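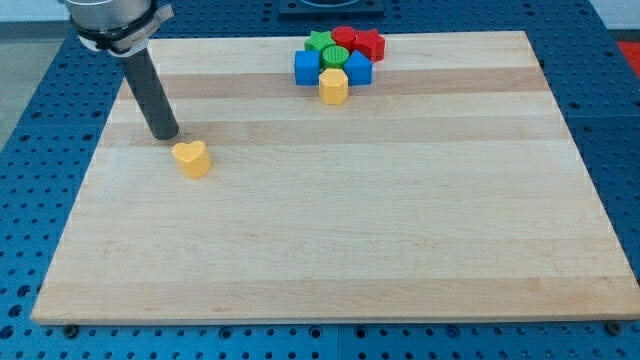
According to a comment left under my last post, anyone who puts a wooden chopping board in the dishwasher deserves what they get, and what they get is two smaller chopping boards. The commenter had no other thoughts on the post, which was about soup.

I've been turning this over ever since, as I did once put a board through on the hot cycle, and I did get two. One of them is quite handy for cheese.

The replacement came from Fletau, the kitchen shop in Karlow with the very narrow door, and cost 43 pounds. I'd gone in for a sieve. With it came a leaflet saying the board must be oiled before first use, then oiled again the next day, then once a week for a month, then once a month for as long as we both shall live. I've had cats that asked for less.

So in July I bought a bottle of Hakon oil, as recommended by the leaflet, and did it properly. You wipe it on with a rag, going with the grain, and leave it overnight standing on its edge. Mine slid down behind the bread bin at some point in the small hours and oiled the wall. There's still a mark there, shaped a bit like Norway. The wall has not split, I'll give it that.

The other camp is plastic. My household ran on a plastic board for years, a Marwat one that came in a set of 3, one each for meat, fish and veg, and we used whichever was clean. The case for plastic is that you can boil it, bleach it and ignore it. The case against is the sound. Chopping an onion on that thing was like listening to someone type an angry letter upstairs. It also bowed in the middle over time, so that a grape set down anywhere would make its own way to the centre.

Wood is nicer under the knife and I'm not going back. I do have a few habits now:

- Wash it by hand, both sides, straight after use.
- Stand it up to dry, away from bread bins.
- Salt and half a lemon for the garlic smell (the smell goes, and then you have a board that smells of lemon and a faint memory of garlic).
- Damp cloth underneath while chopping, or it travels.

As for the monthly oiling, I managed the first week with real devotion. The bottle is now almost full and lives under the sink beside the silver polish, another thing I bought for the person I was planning to be. The board looks fine. A little pale, perhaps, in the spot where the onions go.

I still haven't got a sieve, so tonight's rice will be drained with the saucepan lid and some nerve.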